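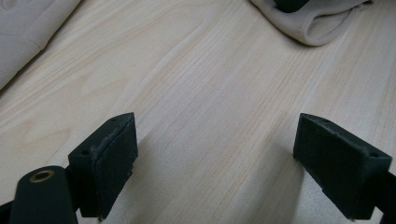

Bench Notes: Tables and Seating

Oct 17, 2025

Job 2156, the reading table for Grunditwood. I spent most of the morning with the top, and I'm writing it all down while it's still fresh, partly for myself and partly for Kwabena, who has the next stretch of this job and will want to know why I stopped where I did.

I keep coming back to the grain. It's such a pale piece, nearly cream when the light is good, with fine tan lines that go wavy for no reason I can see and then straighten up again as if they'd remembered where they were going. There's a spot where they bend round into one long arc, and I could happily have stood there with my coffee all day. Abdul-Rahman came past, looked at it for a minute, and said it was like a map of somewhere flat with one hill in it. I've been seeing the hill ever since.

Anyway, the finish. We went back and forth on this last week. I had wanted something with more shine, because the customer's old table was shiny and people get used to what they have. Abdul-Rahman was for keeping it matte and he won, and I'm glad he did! There's a soft glow where the window catches it and that's plenty. A glossy coat on wood this light would have shown every lamp in the room, and they read at this table in the evenings.

What I did this morning, in order, as far as I remember it. Dusted the top with the old flannel (the gray one, the blue one sheds). Went over it with my palm, slowly, with my eyes shut, which I know looks silly but it's how I was taught and I find more that way than I do by looking. Found one place near the long edge that felt a little dry to me. Rubbed it back lightly by hand, following the grain, and wiped it again. Then I got down with my cheek almost on the wood and looked across toward the window, and I couldn't pick out the place any more, so I left it alone. I have ruined more tops by going back for one last rub than by any other means.

The under-frame is fine. Height is 28 inches to the top surface, as drawn, and the stretchers are where they should be. Kwabena, the feet still need their pads. They're in the drawer with the hinge screws, in the Ivow tin, and please put the tin back when you're done, I spent far too long looking for it on Monday's job and it was in the van the whole time.

Now the cushions, which were supposed to be somebody else's problem and have become mine. Grunditwood want seat cushions to go with the table, and they asked for them to be "the same color as the wood, only softer," and we all had a good laugh about that and then Yakubu's sewing room sent the beige ones over and they really are the same color, only softer. I brought them across to the table to see how the two things got along.

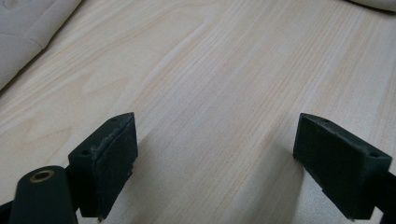 I had worried that beige against pale wood would come out looking like one big bowl of oatmeal, but there's enough gray in the cloth to hold it apart from the honey in the grain. And the padding helps, too. A flat cover would have gone dead next to such a quiet surface, whereas the quilting gives it a bit of puff and a few shadows of its own. The edge rolls down nicely where it meets the table. I pressed it with my thumb a good many times and I'm fairly sure that was work.

Two things I'd ask Yakubu's people about before we say yes to the full set. First, the ties. They haven't told us whether they mean to sew them into the seam or add them on afterward, and I'd much prefer the seam – we had a set come back last December with every tie pulled off at the root, and I was the one who sat there with a needle putting them all on again. Second, the cloth. The slip that came with it says 988 and I can't find 988 in the sample book I have here, so either my book is old or it's a new shade. I'd like a scrap of it for the job folder in any case. If Grunditwood ever want one more chair done, we'll need something to match against, and "beige" won't get us very far.

I wrote to Zedonton about the chairs and they still say they're on the way. The deposit of $200 has gone through, so it isn't that. I'll call them again if there's nothing by the time I've had lunch.

A word about the top while it stays in this room. Please don't slide anything across it. Lift things on and lift them off, even cushions, because a zipper pull will leave a line that only shows when the sun is low, and then it's all you ever see. Cups go on the windowsill. I'm guilty of this myself and I moved mine twice today.

Abdul-Rahman would like to see it once more in the late afternoon before it's wrapped, to check the color against the cushions in poor light. I think he just likes looking at it, and I can't blame him. The blankets for wrapping are folded on the rack, use the two thick ones for the top and whatever's left for the legs.

Still to do: foot pads, one more wipe with the gray flannel, ask for the scrap of 988, call Zedonton. Kwabena, if you get to the pads before I'm back, start with the leg nearest the door, the floor dips there and it'll rock on you otherwise.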